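January 2019

Back at my desk after the break and trying to get this diary going again. The last entry was in November, which is too long. I told myself I would write down each stage of the table task as it came up, and then I went 2 months without a word.

The question for the year is the same one I came in with. Can a machine clear a table yet? I mean an ordinary table in an ordinary living room, with somebody's lunch and somebody's computer on it. My answer today is no, at least for ours. I still think it is the right chore to work on. It is small and everybody knows what done looks like.

Spent the morning going through gripper views in the simulator. Most of what the arm's own view gives you is fingers and a big plain surface.

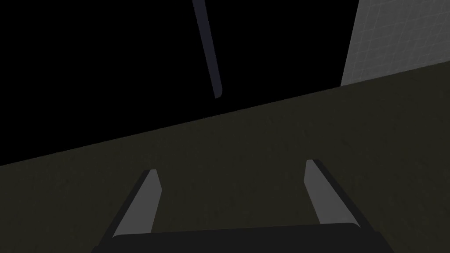 Lokus, our planner, had a new build waiting. It took me until lunch to get it talking to the old arm settings. One joint limit had been typed in degrees where it wanted radians. I fixed it and wrote it on the whiteboard so it doesn't get fixed back.

After lunch I loaded the room. I like the room better than the bare test space because it has things in it a person would have to think about. A laptop should be left alone or closed first. A disc lying flat is hard even for me to pick up with gloves on, and our grippers are a lot worse than gloves. Food is its own problem. You can't tip it, and you can't squeeze it the way you would a block. 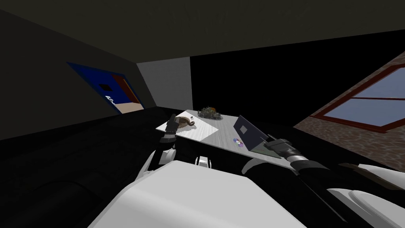
I have 114 runs logged on this chore from last fall and I reread the notes on them tonight. In 28 of them the disc ended up on the floor. The rest failed in less interesting ways, mostly the arm stopping short and waiting for a plan that didn't come. I wrote "timeout" so many times that I started using just a T.

The Kedari people build for shop floors and they have it easier in one way. Their parts come down the line facing the same direction every time. I visited in November and watched one cell load trays for an hour. It was good at it. Then a tray came in turned the wrong way and a man walked over and turned it. So I would say shop-floor chores are partly there, with a person standing close by.

Close-up work is where I lose the most time. A hand that is almost touching something can't see much else.

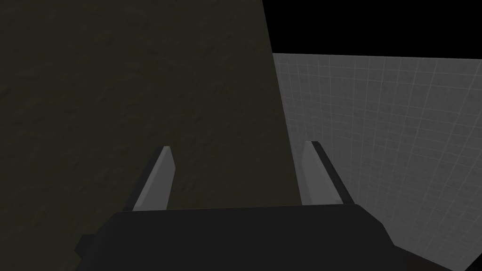

I want to try the Makris pads next, the softer ones, if the order goes through. Until then I will keep the speeds low and change one thing at a time. Supper was soup. I cleared my own table in 2 minutes, phone in one hand, and didn't think about any of it until I was rinsing the bowl.

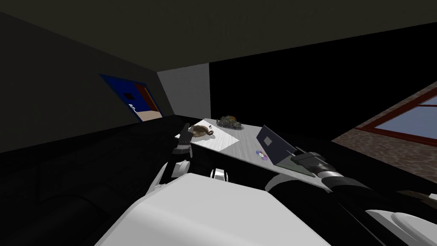
Skindness Home Tasks Group

Tomorrow: rerun the disc with the new joint limit, email Kedari about tray angles, back up the fall logs.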